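Home News Workshop Back issues Subscribe

Lolisell Notes, March
From the robot corner: what I did to Nanel's arms

1531 views | 13 shares | 2 comments

A few of you asked why Nanel was off for so long this month, so I'm giving the whole item over to it (the bit about the new parts shelving can wait). Short version: the right gripper had started closing a hair crooked, and once I had the finger mounts off I kept finding other things to fix. You know how it goes.

It had been bugging me for a while. Boxes and bags were fine, anything squashy was fine, but hand that gripper something thin and stiff and it would pinch with the tip of one finger before the other had caught up. The object swivels, the arm carries on as if all is well, and you get to go pick it up off the tiles. I blamed the software for two days. I rewrote the closing speed, I moved the target point, I moved it back again. Then I put a straightedge across the finger pads with the jaw shut and there was daylight on one side. Sigh!

So, tools out. The right gripper is held on with small cap screws, and one of the screws behind the finger mount had backed out far enough that I could turn it with my fingernail. It must have been put in dry, and the only person who works on that gripper is me, so I'll say no more. I pulled the lot, cleaned the threads, put a drop of the blue stuff on each one and did them up in a cross pattern, a little at a time. If you do this at home, leave the pads off until the mounts are tight. I did it the other way round first and had to start over.

Cables next. The cable on an arm like this wants enough slack to let the wrist roll all the way over, and not so much that it can snag on whatever you're picking up. I like a loose arch near the wrist and then a long easy drop. I roll each wrist to both ends of its travel by hand with the power off, watching the cable the whole time, and if it goes tight anywhere I redo it. The left arm was fine. The right one had crept, so I let out another couple of inches and tied it back down.

After that comes zeroing, and then the wrist cameras get checked against the head camera. The counter in the service log stood at 805 hours when I shut the machine down, so I wrote that on a strip of tape and stuck it inside the Villanueva cabinet door with the other ones.

Then the fun part! I never trust a gripper until it has handled clear plastic. Shiny lids throw reflections all over the place, the cameras hate them, and a hard edge shows up a crooked jaw right away. The hex key case is my favorite for it, with a cardboard box to work with and the arms taken nice and slow.

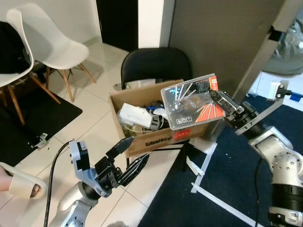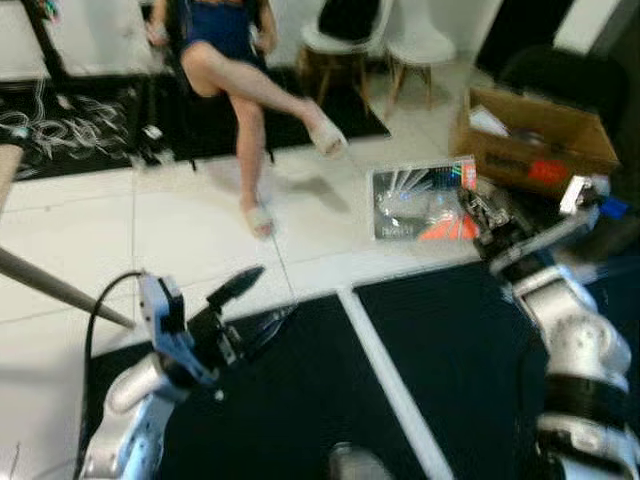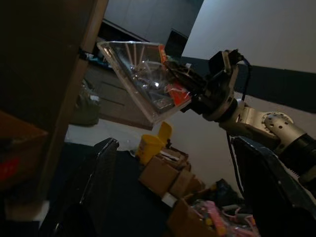

One reader wrote back after the last issue to say that zeroing should come before the screws get touched at all, and again afterward, because otherwise you have no idea how far off the arm was to begin with. The same reader keeps both sets of numbers in a notebook by the machine and reckons the difference between them is a better warning than anything you can see or hear. Fair point, and I hadn't been doing it. My log only has the "after" numbers, so I can tell you where the wrist is now and nothing about where it had wandered to. I've added a column.

Still on my list: the finger pads. The Inell ones we have are due for a change and I've been putting it off, mostly because the old adhesive comes away in crumbs and you end up scraping it with a plastic card for an entire evening. I'd also like a proper torque driver in the drawer. At the moment I go by feel, and you've just read how well that went.

If you have a trick for getting old pad glue off without marking the metal, please send it over. I've tried warm air and I've tried patience. Cable ties are running low too, the small black ones, so grab a bag if you're ordering.

Share this item | Read comments (2)

Previous item: Spring opening hours | Next item: Parts swap shelf

Contact the newsletter | © Lolisell Notes | Back to top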